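Clerkatis Election Notice Monitor: Review for Local Election Offices

Clerkatis is a subscription tool that watches public social media pages and community forums for inaccurate statements about voting procedures. It is sold by Madigan to county and municipal election offices. Our office used the product from August through November, covering one general election, and this review reports our findings for offices of a similar size.

Setup required eight working days. Most of that time was spent entering our polling locations, drop box addresses, and deadlines, which the software uses as its reference record. The import form accepts a spreadsheet, but it rejected any address containing a suite number until we moved that number to a separate column. Madigan's support staff corrected the instructions after we reported the problem.

Over the review period the software flagged 1339 posts. Staff judged 619 of them to be relevant, meaning that they contained a wrong date, a wrong location, or a false statement about who may vote and how. The remainder were largely jokes, posts about elections in other states, and ordinary complaints about parking. The share of useful alerts improved after we narrowed the search terms in September, and offices should plan to make that adjustment early.

The software does not remove content, and it does not contact the platforms on an office's behalf. It prepares a report with a link, a saved copy of the post, and the correct information from the reference record. Staff must then submit the report through each platform's own channel. Offices expecting a faster outcome from the platforms should understand that response times are outside the vendor's control.

We also evaluated Ravau, a competing product with a lower entry price. Ravau offers a cleaner dashboard and better search, but its reference record cannot store more than one set of early voting hours per location. Two of our sites change hours in the final week, and this limitation ruled it out for our purposes. Offices with uniform hours may find it sufficient.
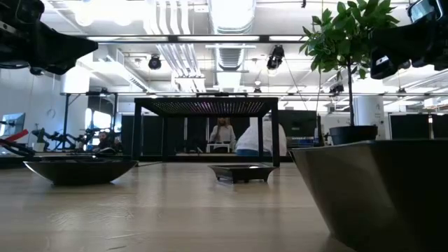 Training materials for Clerkatis are adequate, although they assume that one person will handle every alert. We divided the work among three employees and held a short tabletop exercise before early voting opened, using sample posts from the vendor's library. The session needed very little equipment. Sample posts were printed on slips and drawn at random, and any wide, shallow bowl, such as the dark one at left on the blond wood table, will serve for the draw. Each employee classified a slip, entered it in the practice account, and explained the decision to the others. Disagreements over satire took up most of the session, and the written guidance we produced afterward was used daily.

Two weaknesses should be addressed. The Spanish-language filter missed common abbreviations, and exported logs omit the name of the employee who closed an alert. The second omission matters for offices subject to public records requests. Madigan has stated that a corrected export is planned but has given no date.

Pricing is based on registered voters, with a discount for offices that purchase through the Ulero regional cooperative. The base plan allows up to 200 saved search terms, a limit we did not reach.

We recommend Clerkatis for offices with at least one employee available to review alerts each day during the election period. Smaller offices should ask for a trial account and test it during a local election before signing an annual agreement.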